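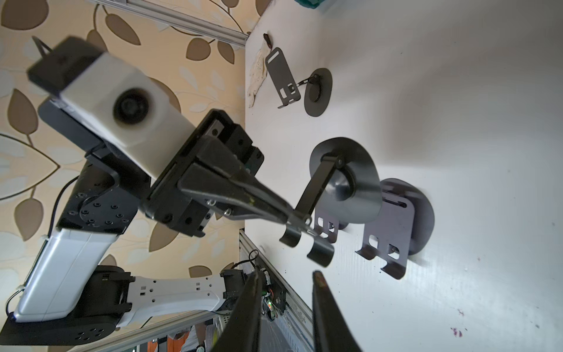
The first thing I wanted to talk about was the wallpaper, and I could tell she gets that a lot. Big brown and cream leaves on beige, thin curvy stems wandering off between them. I loved it instantly. "It was up when I moved in," she told me, "and I gave myself a month to strip it. That was five years ago." She's come around to it now. She says that if you stare at small black parts all day, you want something behind them with a bit of swoop.

Small black parts are pretty much her whole working life. She runs Nallent, a mail-order business for odd brackets and fittings, out of what used to be the dining room of her house in Utow. People write to her when they need one weird bracket and can't get it anywhere, and she goes digging. She buys mixed lots by the crate, mostly from a surplus place called Bognár a couple of hours up the highway, and then comes the sorting, at a white table that has clearly earned its keep. It's got dark scuffs and a few little purple stains. I asked if she ever thought about replacing it.

"With what? A new white table?" she said. "It would look like this by Tuesday."

I'd assumed white was a style choice (I have a white desk and I'm always wiping it down), but she picked it purely for contrast. Before this she sorted on a dark oak table from her aunt, and she lost black pieces on it constantly. "You'd put your coffee down and hear a crunch. I once spent a whole evening looking for a bracket that was right under my wrist."

So how does she sort? I was expecting trays, labels, maybe one of those label printers people get so excited about. She does have trays, on a shelf in the hall, but they come last. First she spreads things out and looks at the holes. Size barely matters to her at that stage! A little bracket with one long slot and some square cutouts might go beside a round disk three times as big, just so she remembers to compare them later. Anything with bent feet gets its own patch of table. Flat plates with square holes go in the middle, where she'll trip over them with her eyes.

"Holes are how people describe things," she said. "Customers write to me and say, I need the one with four windows and two feet. They never say the width. I have to email back and ask for the width, every single time."

I confessed that all of it looked kind of the same to me. She was very nice about it. She put a bracket in my hand, one of the hook kind with the two curved tabs, and had me run a thumb along the edge. Then she gave me another, and yes, okay, the second one had a tighter curve. I felt like a genius for maybe a minute. Then she gave me a third and I couldn't tell it from the first, and she laughed and put them all back in what I'm told were the right places.

The disks are her current headache. They came in a crate marked Laden, with no paperwork to speak of, and there were 112 of them. Some have a thin linkage still attached and some don't. Her rule is that anything that arrives joined together stays joined together until she's sure, and she learned that rule by breaking it. A few years back she took apart a whole box of hinged pieces to make them easier to store, and the very next order was for two of them, assembled. "I sat there until one in the morning with tweezers," she said. "I was so mad at myself."

She keeps notes on whatever paper is closest, which means scraps get balled up and left around the table, and she swears she knows which ones matter. I asked to see a good one. She flattened it out and read it, frowned, and balled it up again.

March was her best month so far, with 194 orders, most of them for a single piece. She packs those in the evening with the radio on. I asked whether she'd ever want a proper workshop somewhere, with a loading door and bright lights and plain walls. She has looked at a unit over by the feed store, twice. It has good parking and a sink.

"The rent's fine, the light's fine," she said. "But I'd have to carry everything over there, and I'd have to do it in order, or I'd be sorting again until Christmas." She picked a speck off the table and looked at it for a while. "I might go see it again in the fall."

Nallent takes requests by email, with a photo if you have one, and please, she asks, measure the width.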